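Tidying Up as a Test for a Household Arm
Project report, course part 2
Submitted 6/26/25

Our group wanted to know if a robot arm can do one small chore from home: putting children's blocks back where they belong. Most people do this without thinking, and for this reason it seemed to us a fair question for a machine.

The program, which we called Hokano, gets one order at a time, for example "move the heart" or "move the green star". It must choose the right block, close on it and carry it to a box. We gave it 21 orders in total and wrote down every result on the same sheet.

Color alone is not enough for such a task. On our board two blocks can have the same color and a different shape – a green cylinder and a green star, for instance – so the program has to read both parts of the order.

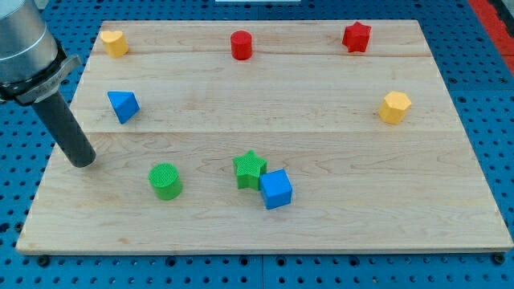
Tetteh Frimpong objected at our midterm talk that a board with blocks is still very far from a living room. At home, he said, the toys are under the sofa, half of them are soft, and a child takes them out again while you are cleaning. He would believe in the chore only when the arm can work on a carpet.

We accept this remark. Our result must be read with it. Of the 21 orders, 19 ended with the correct block in the box. The other two failed in the same manner: a block stood in contact with its neighbor, and the arm pushed both of them away before it could close. A person would separate them with one finger first. We tried to add such a step in the last week, but it was not stable and we left it out.

Speed is the second problem. The arm waits after each move to check its position, and a parent would finish the whole board before the arm has moved its third block. We did not try to make it faster, as our supervisor asked us to keep the safe settings.

For the continuation in October we plan to use soft toys and a deeper box.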